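Crochet & Yarn Talk > Finished Objects
Thread: Striped chair cushion finished (and a question about felting the back)

stitchbyhajar
I finished the cushion! Some of you followed along when I was fighting with the stripes back in November, and it now lives on the black chair in our living room. Dark brown and cream, plain rows back and forth, then seamed around an 8 mm foam insert that I layered up with batting. I went through nearly 800 yards of Jemness worsted, which is a lot for one cushion, but I love it so much – it makes that skinny little chair look like somebody cares about it.
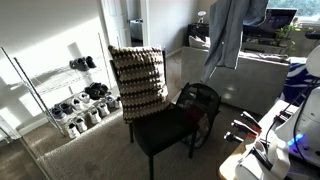 How do you stop a crocheted cushion from sliding off a smooth seat?
Sew a piece of non-slip rug mesh to the underside with a few whip stitches, or add ties at the back corners and knot them around the chair frame.

Posted by Hajar Lamrani

brambleknit
Oh, those bands are so good! I would have picked something loud and regretted it. Did you carry the yarn up the side or cut it at every stripe?

stitchbyhajar
Carried it! Two rows per color is short enough that it doesn't pull. The edge is hidden in the seam anyway.

Oldhook_Pete
Nice work, but I have to disagree on the rug mesh. I did three chairs that way and it leaves crumbs of rubber on the seat after a year or so. Ties every time.

brambleknit
Pete, that depends on the mesh. The Zarex one I bought hasn't shed at all. The cheap stuff does, I'll give you that.

Oldhook_Pete
Maybe. Ties are free if you have leftover yarn, and you can undo them on wash day.

stitchbyhajar
You're both making sense, which is annoying. I think ties, in the brown. Another one from the sunny side of the room, cushion standing up against the back of the chair like it wants to. The stripes look a shade more tan to me in this one. 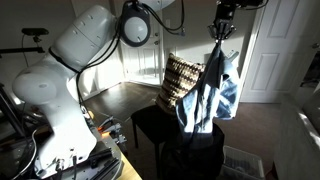 RE: Felting the back – worth it?

loopyloo8
Going back to the question in the title: don't felt it! I felted an Antal wool panel for a bench and it shrank so unevenly that I had to cut the foam down to match. Gorgeous texture, wrong size.

brambleknit
I'd felt a swatch first and then decide. It does make a really sturdy back.

stitchbyhajar
Swatch it is. I have one ball left over, and if that goes badly I'll line the back with the canvas I got at the Gronbridge fabric sale.

Oldhook_Pete
Canvas. And ties.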